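The coffee machine at Puleo sits right next to the teleop station, and I suspect that's deliberate. Qistina Ngui had a mug in one hand when I got there and didn't put it down until she needed both hands to drive.

She runs demonstration collection for a project called Stistotgate, which is the kind of name you end up with when engineers pick it at the end of a long night. The goal is simple to say out loud: get a two-armed robot to learn small tabletop jobs by copying people. A person drives the arms, the computer records everything, and later on a model studies the recordings and has a go by itself.

"People come in expecting me to type a lot," she told me. "I hardly type at all. Mostly I pick stuff up and put it somewhere."

The stuff this month is little plastic drink bottles, and the somewhere is a paper cup. I'll admit I was hoping for something fancier (a sandwich? a card trick?), but she talked me out of that pretty fast. A bottle is slick and top-heavy, she said, and a paper cup weighs next to nothing, so if you come in a bit low you knock the whole thing over. Then you're on your knees looking for a bottle under a table.

I asked how she shows the robot what to do, and she handed me the controls, which I was not ready for! There's a handheld grip for each arm. You move your wrist, the arm moves its wrist. You squeeze, the fingers close. It feels great for maybe a minute, and then you try to set something down gently and find out how much you normally rely on your fingertips.

"You can't feel the bottle," said Erick Makokha, who was watching me struggle from the next desk and enjoying it a lot. "You've only got your eyes. New people squeeze way too hard and then forget to let go."

Erick looks after the recordings once they're made, and he has opinions about them. He wants every demonstration to have one clear idea in it. Reach, grab, lift, lower, release, back away. If a driver stops halfway to think, he says, the model learns to stop halfway too, and it doesn't even have the excuse of thinking.

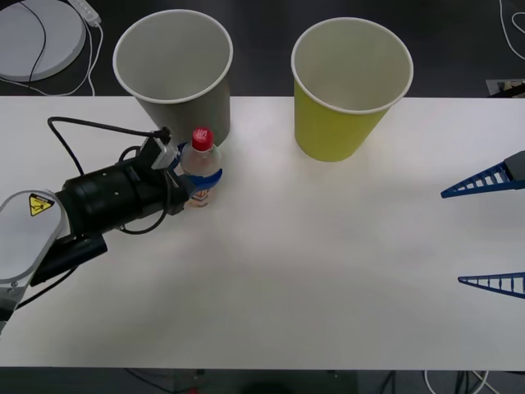
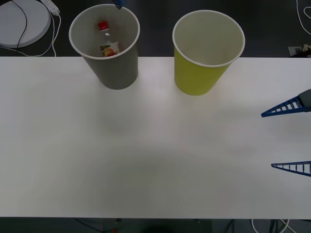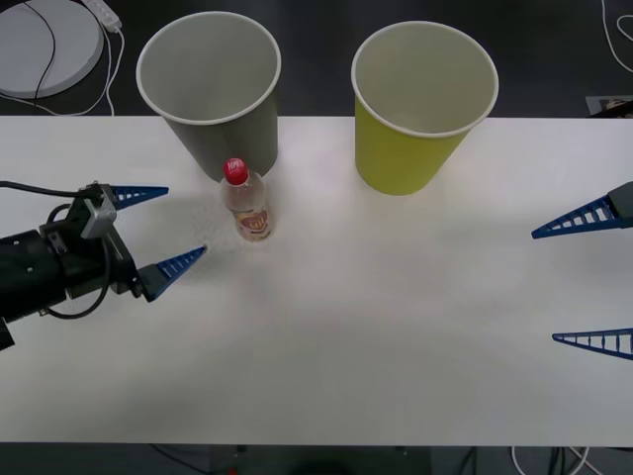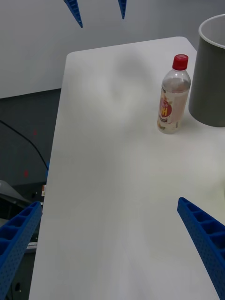 The bottle task at Puleo, with a red-capped bottle in every view.

My first try got thrown out. So did my second. Qistina was very nice about it and told me her own first afternoon produced 9 usable runs, and that she'd gone home with a sore neck and dreamed about cups.

She's a lot quicker these days. The current set has 306 demonstrations in it and she wants to reach 1,000 before they train the next version. I asked if that got boring and she thought about it for a good while.

"There's a rhythm to it. I put music on. What gets me is the resets, when you have to put everything back where it started, except a little bit different each time." She moves the bottle over a hand's width, or gives it a small turn, then sits back down and goes again. If it always started in the same spot, she said, the robot would learn the spot and pay no attention to the bottle.

We got into the question of guiding an arm by hand, which is how she learned at her last job, at a shop called Ponce. There you took hold of the arm itself and walked it through the motion. She still likes that for teaching a single arm, and she thinks beginners pick it up quicker. But with two arms you run out of hands, and you also end up standing in the way of the cameras. Erick made a face at that last part. He once had to toss a whole batch at Ponce for having too much elbow in it.

So at Puleo it's all remote. Qistina sits off to the side and tries to work from the camera feeds as much as she can stand. Her reasoning is that if she peeks over at the real table, she's using something the robot doesn't get. "If I can't do it from the video, it's not fair to ask the robot to," she said. Does she ever peek? "Sure. When I'm tired."

I wanted to know about mistakes, too, and whether the messy runs are good for anything. The two of them don't agree on this. Erick would keep only the clean ones. Qistina likes to hold on to a few where the grip starts out crooked and the driver fixes it, on the grounds that the robot is going to get crooked grips of its own sooner or later and should have seen somebody deal with one. For now those go in a separate folder named Stutotness. I asked what it meant and got two different answers, neither of which I can print.

Before I left I asked for one more turn. I went slow, kept my eyes on the screen, and got the bottle over the cup and let go. Erick scrubbed back through the recording and said I'd hovered for too long at the top. Qistina said keep it, put it in the folder. Then she took the controls back and moved the bottle for the next run.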